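Ticket: Duplicate order confirmations and wrong stock count on the spring page
Product: Vumance Storefront, with the Trundeck inventory add-on
Opened by: Clive Kershaw, Mbeki Flowers
Status: Closed (customer workaround)
Priority: Normal (I asked for High)

Clive Kershaw, 9:12 am

Some of our customers are getting two confirmation emails for one order. Same order number, same total, both sent within the same minute. At the same time the stock figure on the single stem roses page is dropping by twice what was sold. I have read the help article called "Why is my stock count wrong?" and it tells me to count my stock. I have counted my stock. The shop has 3,334 stems on the system in the morning and the system has lost track of a good part of them by lunch.

I'm attaching the export from Trundeck and two of the doubled emails with the addresses blanked out. Please don't ask me to clear my cache. The emails are going to other people's inboxes and my cache has nothing to do with it.

Vumance Support, 9:40 am

Hi Clive, thanks for reaching out! Sorry to hear you're having trouble. Could you please try clearing your browser cache and logging in again? If the problem continues, let us know which browser you're using.

Clive Kershaw, 9:47 am

Cleared it. Logged in again. An order placed at 9:44 produced two emails. Browser is Firefox, and I tried Chrome on the office machine too. Can this go to someone who can see the mail log?

Vumance Support, 11:05 am

Thanks for confirming. I've passed this to our second-line team. In the meantime, can you tell us whether you have made any changes to your store in the last 30 days? Theme changes, new add-ons and new product photos can all sometimes affect performance.

Clive Kershaw, 11:31 am

Changes, as asked:

New price on the single stems, put in by me at the start of April.
New photo on the single stem rose listing, copied in below.
Trundeck updated itself overnight. I didn't ask it to and got no notice. The version number on the settings page is different from the one in my last export.

I would put money on the third one. I can't see how a picture makes a server send an email twice, but you asked, so it's on the list.
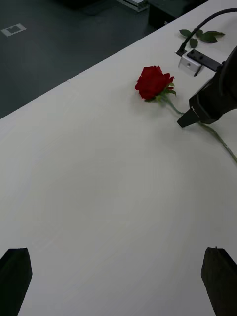 The doubling doesn't hit every order. Orders paid by card are doubled. Orders paid on account, where we invoice the customer later, are fine. I went back through the morning's orders by hand and that held for all of them. Refunds behave oddly as well: when I refund a doubled order the stock goes back up by the right amount once, so we end up short.

Vumance Support, second line, 1:20 pm

Hello Clive. I've looked at your mail log and I can see two sends per card order, a few seconds apart. Both are triggered by a "payment complete" message. We believe your payment provider is sending that message twice. Please contact Bronura and ask them to check for duplicate notifications on your account.

Clive Kershaw, 2:55 pm

I have been on hold to Bronura for most of that time. They say they send the message once, and send it again only if your end fails to answer in time. According to them your end has been timing out on us. They gave me a figure of 1,615 retries on our account for the month so far. They also say they've heard this from other shops using Trundeck, though the person on the phone wouldn't put that in writing, so take it for what it's worth.

So Bronura says it's you. You say it's Bronura. I'd like someone to look at the time stamps and tell me how long your server takes to answer when Trundeck is switched on, and how long when it is switched off. That seems a fair test and I'd have thought it was the first one to run.

Vumance Support, second line, 3:30 pm

We can't switch off add-ons on a live store, but you can do this yourself under Settings, Add-ons, Trundeck, Pause. Please note that stock counts will not update while it is paused.

Clive Kershaw, 4:18 pm

Paused it at 3:41. There were 8 card orders between then and 4:15. Every one got a single email. Turned it back on at 4:15, placed a test order with my own card, and got two emails.

I don't claim that proves everything. It's a small number of orders and it was a quiet part of the day. But it's more evidence than I've had from anybody else.

Vumance Support, second line, 4:52 pm

Thank you for testing. It does look as if the updated add-on is slow to release the payment message. When the retry arrives it is handled as a new sale. We've reported this to the Trundeck team. As a workaround, go to Settings, Add-ons, Trundeck, Advanced and change "Update stock" from "At payment" to "Every hour". Then run a manual recount.

Clive Kershaw, 5:26 pm

Done. One email on the test order. The recount took two tries, the first one stopped partway with no error message. The count now agrees with what's in the cold room.

Hourly stock is no good to us on a busy day. We can sell the same bunch to several people in an hour. I'd like the ticket kept open until Trundeck has a proper fix, and I'd like to know how to stop it updating itself.

Vumance Support, 5:34 pm

Great news, we're glad this is resolved! Automatic updates can't be turned off on your current plan. We'll go ahead and close this ticket. How did we do today?

Clive Kershaw, 5:36 pm

It isn't resolved. Please reopen.

System message: Replies to closed tickets are not monitored. To continue, please open a new ticket.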